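3.2 Opening the Cases and Sorting the Parts

Intake closed Aug 18, 2018. By then we had 200 desktops, most from the Skalholm office clear-out, the rest from the school district by way of Hikuvley. Mixed ages, mixed condition. No laptops (see 3.1). Every case got a tag, a quick look for swollen capacitors, and a spot on the rack.

Side panel off first. Then the state of the inside gets written down before any part moves: dust level, cable routing, missing screws, anything rattling. This took longer than we planned. Office machines tend to have short cable runs and the bundles cross right over the board, so the coding sheet had to be redone once to seperate "cable in the way" from "cable tied down." The power supply is the landmark. We coded all cable positions relative to it, since its place in the case changes less from model to model than the drive bays do.

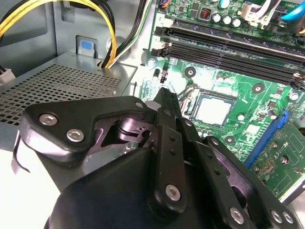
Figure 1. Interior of a desktop case with the side open. Power supply with perforated top panel at left, yellow and black power cables above it, part of the green motherboard at right.

Order of removal was fixed for all units: drives, add-in cards, memory, cooler, processor, board, supply. Fevard, the recycler, does it differently and pulls the supply early to get the weight out. We left it for last so the case would sit still on the bench. Old thermal paste was the main time sink. Some coolers lift right off, some have to be warmed and twisted, and a few brought the processor up with them, which is bad news for pins. Those went in the "forced" column no matter how the chip looked afterward.

Processor condition was graded in the socket and again out of it. Lid wiped clean, corner mark matched to the socket, lever checked for full travel. A chip sitting crooked in a socket is easy to miss under a bench lamp, the lid throws too much glare. Tilt the lamp or grade by feel. 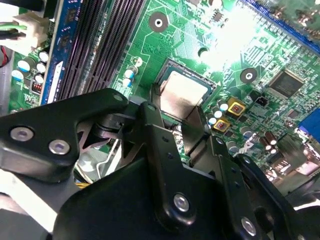
One reader of the draft objected that grading a chip in its socket tells you nothing about whether it will boot, and that a shop would skip straight to a test board. Fair for a shop. Our question was handling damage, so we need both grades, and the boot results are reported on their own in Section 4. Units with no in-socket grade were dropped from the damage table but kept in the totals.
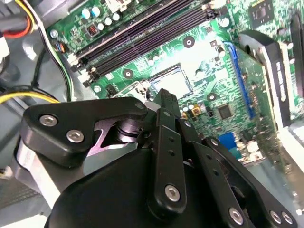
Memory is worth the most per minute of labor and it's the first thing to go missing. Plenty of donated machines arrive with none, the sticks having been pulled for some other computer in the same office. This matters for the yield numbers, because a bare board can mean "we removed it" or "never had any," and the intake sheet from Hikuvley did not ask. We added a line for it. A board like the green one shown before this paragraph, all four slots empty, gets logged by slot and not just as "no memory," and the latches get their own check. The latch ends can sit right next to the cables, as they do there, and latches in that position are the ones we look at first for cracks. Cracked latch, board drops one grade. Same rule for the socket lever.

Total logged was 828 parts, all types, not counting screws and loose cables. Full breakdown in Table 2. Boards with any burn mark were set aside and not graded, only weighed.

Storage came next and it was the weak point of the pilot. Back in December we'd been dropping processors into foam, which sheds, and into a parts drawer, which is worse. For the main run each chip went lid up so the print could be read without picking it up again. Plates with recessed square pockets are easier to check at a glance than bags: an empty pocket shows. Fit has to be loose enough to lift the chip by its edges. Edges only, never the contact side.

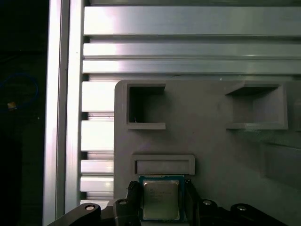
A comment from the Edwards site was that pockets are fine for one size of chip and a nuisance for everything else, and that sorting by socket type first would save more time than any tray. We agree on the sorting and it is now step one. Mixed lots of 70 or fewer can probably still be trayed as they come. Larger lots we have not tried. Storage losses are listed by socket type in Table 3, with the pilot lots left out becuase the labels from that batch don't match the log.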